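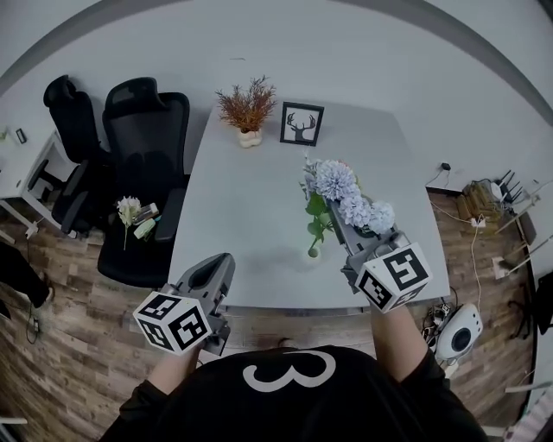 Llevo desde abril con las hortensias artificiales de Brutia en el salón y ya me habéis preguntado tantas veces por ellas en los comentarios que va siendo hora de escribir la reseña. Aviso: yo era de las que torcían el gesto con las flores de mentira. En casa de mi abuela había unas rosas de tela encima de la tele que daban entre pena y miedo, y con eso me quedé.

El caso es que tengo dos gatos y un piso orientado al norte, así que las flores frescas me duran cuatro telediarios (y las hortensias de verdad, además, les sientan mal a los bichos). Pedí el ramo grande, el de tonos azulados, y más tarde, ya enganchada, el blanco roto. El primero me costó 628 coronas porque entonces vivía todavía en Brno, y aquí me han cobrado el segundo en euros a un precio parecido, envío aparte. Barato no es, lo sé.

Lo primero, la caja. Viene todo aplastadísimo y el susto al abrirla es gordo. Mi consejo: colgad el ramo boca abajo una noche entera en el baño, después de ducharos, y por la mañana id abriendo los pétalos con los dedos. A mí el azul se me recuperó casi del todo, pero el blanco tiene una cabeza con un pliegue que no hay manera de quitar, y la he puesto mirando a la pared, qué le vamos a hacer.

Los pétalos son de una tela mate muy fina, nada de ese brillo plasticoso que canta desde la puerta. Las hojas ya son otra historia. Tienen los nervios demasiado marcados y un verde uniforme que no engaña a nadie de cerca. Yo les quité unas cuantas y el conjunto mejoró una barbaridad. Los tallos llevan alambre por dentro y se doblan bien, aunque para acortarlos hay que sacar el alicate de verdad, porque con las tijeras de cocina solo conseguí una mella en las tijeras.

¡Y el jarrón! Aquí me equivoqué yo solita. Compré el alto de Prirno, precioso, y las flores se me hundían hasta el cuello. Acabé cambiándolo por uno bajito de boca estrecha y la diferencia es enorme. Si el cristal es transparente, se ve el alambre del corte, así que yo echo un puñado de piedrecitas en el fondo y listo.

Mi vecino Algirdas Liepiņa, que trabajó muchos años en una floristería, vino a cenar y las estuvo mirando un buen rato antes de preguntarme cada cuánto les cambiaba el agua. Me puse contentísima. Luego tocó una hoja y se le acabó la ilusión, claro.

Para limpiarlas uso el secador en frío una vez por semana. Probé también el espray de Plardale y no lo repetiría: deja un olor a armario cerrado que aguantó varios días y la tela quedó como tiesa.

¿Pegas? El color, sobre todo. En la web parece un azul más vivo y en casa, con luz de tarde, tira bastante a lavanda. A mí me gusta más así, pero si lo queréis a juego con unos cojines, pedid antes la muestra. Y la atención al cliente contesta, pero con una calma... Escribí por lo del pliegue y me ofrecieron un descuento para otra compra cuando yo lo que quería era una cabeza de repuesto.

Le pongo un 4 sobre 5. El punto que falta es por las hojas. El mes que viene os cuento qué tal las peonías, que las tengo ya en el carrito.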